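Tri et rangement des petits objets – Notes de cours, séance 4
Module « Organisation des espaces de jeu et d'activité »
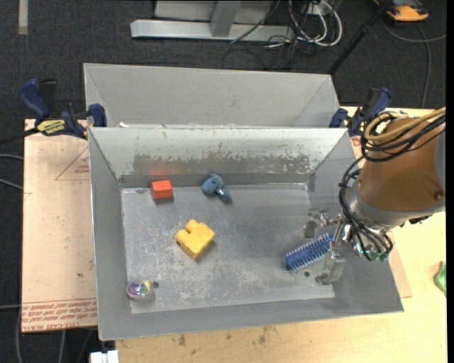 Faut-il trier les petits objets par couleur ou par usage ?

Par usage d'abord. La couleur sert ensuite, à l'intérieur d'une même famille, quand les pièces sont nombreuses et que l'on doit en retrouver une vite. Un bac « tout ce qui est bleu » plaît aux enfants pendant une activité de tri, mais il ne tient pas comme rangement permanent : les cubes s'y mêlent aux brosses et aux figurines, et il faut tout vider pour commencer à jouer.

1. Vocabulaire de la séance

Vrac : ensemble d'objets sans lien entre eux, réunis dans un même contenant en attendant le tri.
Famille : objets qui s'utilisent ensemble ou qui se rangent au même endroit.
Bac de transit : contenant ouvert, à fond visible, où l'on dépose le vrac. On n'y range rien durablement.
Bac de destination : contenant attribué à une seule famille, avec étiquette.
Orphelin : objet dont on ne connaît pas la famille au moment du tri.

Les termes viennent du polycopié de Birger Sjöberg, que nous suivrons aussi pour la séance suivante. Il parle parfois de « cuve » à la place de « bac » ; gardez « bac » dans vos comptes rendus.

2. Le bac de transit

On choisit un bac large et peu encombré. Des parois inclinées facilitent la prise en main des objets posés au bord, car les doigts passent entre l'objet et la paroi. Le métal se nettoie bien et supporte les chocs, mais il est bruyant : dans une salle où des enfants dorment à côté, prenez du plastique ou posez un tapis au fond. Un fond métallique se raye et se ternit à l'usage. Ce n'est pas un défaut d'hygiène en soi ; on vérifie seulement qu'aucune écaille ne se détache et qu'aucun bord ne coupe.

Si le fond est percé, contrôlez le diamètre des trous par rapport aux plus petites pièces. Une perle qui passe au travers est une perle perdue, ou retrouvée par un tout-petit.

Remplissage : une seule couche. Dès que les objets se recouvrent, on trie moins vite et on oublie ceux du dessous.

3. Les familles courantes

Blocs et pièces de construction. On sépare les blocs simples des blocs à bouton ou à trou, qui s'emboîtent et appartiennent en général à un jeu précis. Un bloc rouge uni et un bloc jaune à bouton ne vont donc pas forcément ensemble, même s'ils ont la même taille.

Figurines. Animaux, personnages, formes peu reconnaissables. On ne cherche pas à identifier chaque figurine : la famille « figurines » suffit jusqu'à 40 pièces. Au-delà, on divise.

Balles et boules. Elles roulent vers les coins et faussent le tri si on les laisse pour la fin. À retirer en premier. Les boules transparentes à cœur coloré se voient mal sur un fond clair, passez la main dans les angles.

Objets à picots et brosses. Famille à part, toujours. Les picots retiennent poussières et cheveux, et ils accrochent les tissus. On les lave séparément, puis on les laisse sécher à l'air, sans les empiler.

Orphelins. Une petite boîte, fermée, vidée en décembre et en fin d'année scolaire. Ce qui n'a pas trouvé de famille entre les deux est donné ou jeté.

4. Déroulement du tri

a. Vider le vrac dans le bac de transit, en une couche.
b. Retirer les balles et les boules.
c. Retirer les objets à picots et les mettre de côté pour le lavage.
d. Prendre les blocs, puis les figurines.
e. Examiner ce qui reste. Ce qui est cassé part tout de suite.
f. Essuyer le bac, y compris le bas des parois.

Pour la prise, saisissez les objets allongés par le milieu quand c'est possible. Par une extrémité, ils pivotent et l'on heurte les voisins. Les objets souples se prennent sans serrer.

5. Étude de cas : la salle Haugen

La salle disposait de 13 bacs de destination pour une réserve assez modeste. Les étiquettes, toutes écrites à la main, mélangeaient usages (« construction »), matières (« bois ») et couleurs (« rouge »). Un cube rouge en bois pouvait ainsi aller dans trois bacs différents, et c'est bien ce qui se passait.

L'équipe a gardé le seul critère de l'usage et réduit le nombre de bacs à six. Les étiquettes portent maintenant un mot et un dessin. Les bacs vides ont été retirés de l'étagère, un bac vide finissant toujours par accueillir du vrac.

Point discuté en cours : fallait-il garder un bac pour les pièces du jeu Gunisano, dont il ne restait que quatre éléments ? La moitié du groupe proposait de les verser aux figurines. Les deux réponses se défendent, à condition de l'écrire sur l'étiquette.

6. Travail à rendre

Choisissez un contenant en désordre chez vous ou sur votre lieu de stage (tiroir, caisse, panier). Triez-le selon la partie 4. Rendez une page indiquant les familles retenues, les orphelins et un cas où vous avez hésité. Pas de tableau, des phrases.

Lecture pour la prochaine fois : polycopié Sjöberg, chapitre sur l'étiquetage, sauf l'annexe.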